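Making the bed, the slow way

Ask people which chore they would hand over first and beds come up more often than you might expect. It is a dull job, it comes round every morning, and most of us can do it half asleep. Machines find it very hard.

Hanna Derkach has spent almost 13 months on the problem at Flutenlow, a small firm in Praltby that wants to sell chore robots to guest houses and care homes. Her team began with dishes and moved on to bedding in April.

"A plate is the same shape every time you pick it up," she says. "A pillow isn't. You squeeze one side and the other side goes somewhere else."

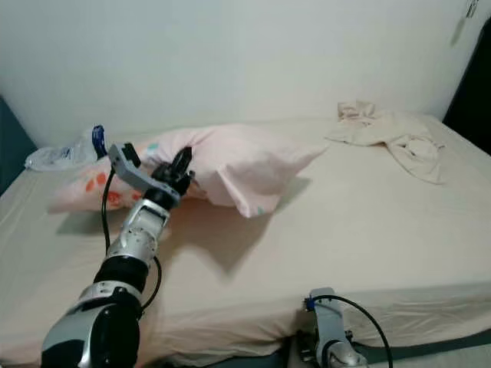
A gripper presses into a pillow at its side.

The team has logged 2,537 attempts at straightening a pillow and pulling a sheet flat. Each one is scored by a person, usually Tharun Suvarna, who marks it as done, half done or dropped. Pillows go fairly well now. Sheets do not. A fitted corner needs a firm pull in one direction while something else holds the rest of the mattress cover still, and the arms often let go too early.

Speed is the other trouble. A housekeeper at the Plistside guest house, Solomiia Maksymiv, makes up a double bed in under 5 minutes and checks the room while she does it. The robot takes far longer and has to be told when to stop. She came to watch it one afternoon and was polite about it.

"I'd let it do the pillows," she says. "I would still go in after."

Boonmee Rungrueang, who runs the workshop, thinks the first paying customers will want something narrower than a full bed — stripping used linen, say, where a crease does no harm. Flutenlow plans a trial of 200 beds on that job alone. Derkach still makes her own at home.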